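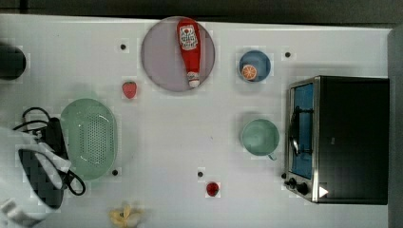 Page last changed: January

4. Setting up your Dranoron home eye-pressure monitor

Welcome to the fun part! By now you have unpacked the Dranoron and charged it (section 3), and you're ready to pair it with the Terkeo app and take a first reading. Most people get through this section in one sitting, and it gets much easier after that.

Before you start, have these within reach:
The monitor and its charging base
One sealed probe tip
Your phone, with Terkeo already installed
The patient card your clinic gave you, with your four-digit clinic code

CAUTION: Do not use the monitor if you have an eye infection, a scratched eye, or have had eye surgery that your doctor has not yet cleared for home readings. Call your clinic first.

4.1 Pairing with the app

1. Hold the power button until the ring light turns blue.
2. Open Terkeo and tap Add Device.
3. Choose Dranoron from the list. If it doesn't show up, move the phone closer and tap Refresh.
4. Type in your clinic code and tap Confirm.
5. Wait for the double beep. You're paired!

Note: The monitor remembers one phone at a time. To switch phones, go to Settings, tap Forget Device, and repeat steps 1 to 5 on the new one.
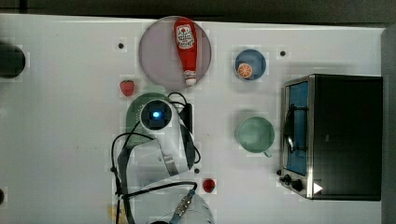

4.2 Getting into position

Good readings start with good posture, and this is where a little practice really pays off. Sit upright in a chair with a back, both feet on the floor, and rest your elbow on a table so your hand stays steady. A plain, light-colored surface is great, like the white tabletop in the picture, where even a little blue bowl is easy to pick out; a small clear probe tip is much harder to spot on a busy pattern. Keep the monitor away from the stove and the sink. Loosen a tight collar or necktie, too, as it can push your pressure up.

1. Wash and dry your hands. Take out contact lenses.
2. Peel open the probe tip and click it into the front of the monitor. Don't touch the rounded end.
3. Set the forehead rest just above your eyebrow and the cheek rest below your eye.
4. Look straight into the opening. When you see a full green circle, you're lined up. If it's a half circle, tilt the monitor slowly until it fills in.

4.3 Taking the reading

1. Press the measure button once and keep your eye open. You'll feel a light tickle, or nothing at all.
2. Hold still until the long beep.
3. Repeat for the other eye. The screen shows R or L to tell you which side it has picked up.
4. Check that both results appear in Terkeo, then throw away the probe tip.

Note: The monitor stores up to 4000 readings, so nothing is lost if your phone is out of range. They'll copy over the next time you connect.

CAUTION: Never change or skip your drops on the strength of a home reading. If you see Error 37, the tip isn't seated; take it out and click it in again. For sudden eye pain, halos, or loss of vision, get emergency care right away.

Vutmont clinic patients can go on to section 5, Sharing Readings. If your clinic uses the Cadwaladr portal, go to section 6.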